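Gallery page for the Sutherland flat clear-out. Putting this up fast between loads, so captions are short and some of them are a bit rough. More pictures to come when I get the rest off the old phone, they're uploading at the speed of mud.

Background for anyone who landed here from the Trellamau swap list: two closets, one hallway, one spare room that stopped being a room sometime last winter. The plan was clothes first, then linens, then whatever was left on the floor. The plan lasted until lunch. After that it was whatever was nearest.

## What's in the gallery

Mostly hats, scarves, bags, fabric odds and ends. Some furniture. If you want somthing, write the name of it in your message, not "the blue one" - there is a lot of blue.

Pickup from the Sutherland side door, mornings are best. I can bring smaller things over to Hunine in June. No shipping on furniture, sorry, tried that once with a lamp table and it cost more than the table.

## Closet one

Coats and the heavy stuff. Pictures still uploading. The long gray wool coat is gone already, so is the raincoat with the broken zipper (thank you, whoever sews). Left over: one quilted vest, size medium, one brown jacket with a good lining and bad elbows. Would make a nice bag for somebody patient.

Bottom of the closet was all shoes. Kept 6 pairs, the rest went to the Grernura drop box. Boots with the laces missing are still up for grabs. They're good boots.

## Closet two

Linens. Sheets sorted by size, then re-sorted, because half the fitted ones had been folded into balls and lied about it. Flat sheets are in the tall box, pillowcases in the short one. Take a whole stack or take one, either is fine.

Tablecloths: the checked one has a stain near the hem that comes up faint after a soak. The plain cream one is clean but it was ironed with a crease down the middle and the crease is permanent now. Napkins don't match. Never did.

## Hallway

The hooks came down last. Asking 50 for the hook rail and the narrow bench together, or make an offer on the bench alone. Pet hair on the cushion, cover comes off and washes fine at 68 degrees on my old machine's dial, which I don't trust, so maybe go cooler.

Umbrellas: two work. Free with anything.

## Hats and small stuff

This is the pile everybody asks about so I'm doing it properly. Straw hats are stacked inside each other, please lift them out by the crown and not the brim. Knit hats went through the wash and are drying flat, I'll add them when they look like hats again.

Caps next. Dark blue one, soft fabric, a little faded, stitched panels. Creased, and I'm not pressing it - a damp cloth and a round bowl to dry over will sort out most caps like this.
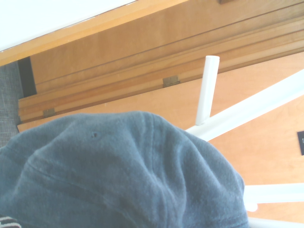
Do check the sweatband on any cap you take, that's the part that wears first. If it's rough I can tell you how to swap it, takes an evening and some bias tape. Don't put them in the dishwasher, I know people do it.

Scarves are in the shoebox. Silky ones on top, wool underneath with a cedar block. Gloves are loose and I've matched what I could. Singles in the paper bag, good for puppets or the garden.

## Spare room

Last and worst. Fabric scraps by the bag, sorted by weight of cloth, not color. A tin of buttons, must be 1,000 in there and no I'm not going through them. Take the whole tin.

Curtains from the big window, lined, a bit sun-bleached on one side. Turn them round and the pale part goes to the wall.

Anything not claimed by the end of June goes to Grernura in one trip. Messages through the Trellamau list please, I check it after supper. If I've said yes to two people for the same thing, write again and I'll fix it.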